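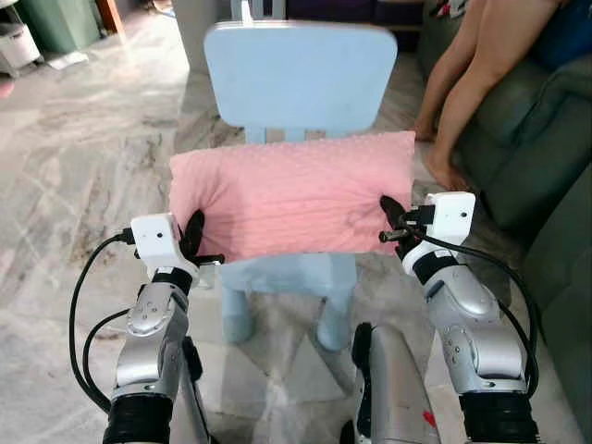 *Pink pillow, blue chair, marble floor.*

2 October 2019

The humidity log for the ground floor is complete. I started it in August after the inside of the hall closet began to smell, and I wanted numbers before spending money on a dehumidifier. The house is in Nindton, on the low side of the river, with a stone floor laid straight on a slab and no vapor barrier that I can find in the paperwork.

The logger is a Ploline, the basic model with a single sensor and a replaceable cell. It stores temperature and relative humidity every 15 minutes. I placed it on a shelf at waist height, away from the kitchen, the outside door and direct sun. It stayed there for a little over 32 days and produced 3,092 usable readings.

## Checking the sensor

Before the run I did a salt test. Put table salt in a bottle cap, add enough water to make a thick slush, and seal it in a jar with the logger. After several hours at a steady room temperature the air inside should settle near 75 percent. Mine settled at 77. I repeated it with a fresh cap and got 77 again, so I subtract two points from everything. A single-point correction says nothing about error at the dry end, but I have no dry end to worry about in August.

## Results

Of the 3,092 readings, 1,874 were above 60 percent after correction. I had set 60 as the limit before I started, on the advice of Cosimo Benedetti, who used to do damp surveys in Wurdale and still answers email about them. Another way to look at the same set: 393 readings were above 70 percent, and nearly all of those fell between two and seven in the morning.

The early morning peak is mostly a temperature effect. Relative humidity goes up when air cools, even if no water is added to it. To separate the two I converted each reading to dew point. The dew point line is much flatter. It moves with the weather outside, and there is a small bump every evening that matches showers and cooking.

What I had expected to see, and did not, was a steady rise on days when the house was shut up. If the slab were putting out a lot of moisture, the dew point indoors should pull away from the dew point outdoors with the windows closed. On the four days we were away the two lines stayed within one degree of each other. I would not call that proof. The outdoor figures come from a station a few miles off, on higher ground.
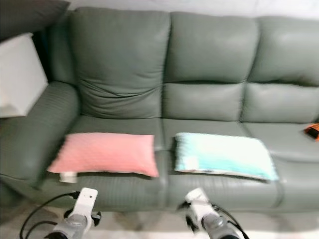
*Living room, two pillows on the sofa.*

## The closet

The closet is a separate problem. It has an outside wall on one side, a solid door, and it was packed to the ceiling with coats. I moved the logger in there for one night at the end of the run. The dew point matched the main room, but the air was about three degrees cooler, and that is enough to push relative humidity into the range where mold grows on leather.

Tamsin Mahuika suggested a louvered door. I have done the cheaper version first – took out half the coats, moved the rest away from the outside wall, and left the door open a hand's width overnight. The smell is weaker. I have no number for smell.

## Dehumidifier or not

The box label on a dehumidifier gives capacity at a warm, very humid test condition. At 65 degrees Fahrenheit and 60 percent, a compressor unit will pull far less than that, sometimes under half. If you are shopping, look for the performance table in the manual, not the figure on the carton.

Based on the log I am going to wait. The plan for the next few weeks:

- bathroom fan on a timer, running 30 minutes after each shower
- lids on pans
- windows open at midday only when the outdoor dew point is lower than the indoor one
- logger in the closet full time

The third item takes some discipline. On a mild, wet day it feels right to open everything up, and it often brings in more water than it lets out. Compare dew points, never relative humidity, when the two temperatures differ.
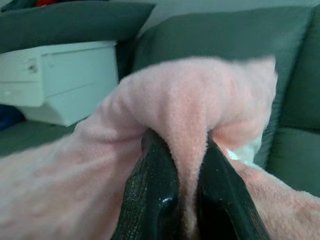 *Pale pink plush, gray-green sofa behind.*

## Corrections and leftovers

Tsung-han Chien wrote to point out that my earlier post on condensation used the wrong constant in the dew point formula. He is right. I had mixed coefficients from two different published sets. The effect is under 0.2 degrees in this range and the table in that post has been replaced.

The raw file is a plain CSV with a header row, uncorrected, so take off the two points yourself. I will post the closet data once the heating has been on for a couple of weeks.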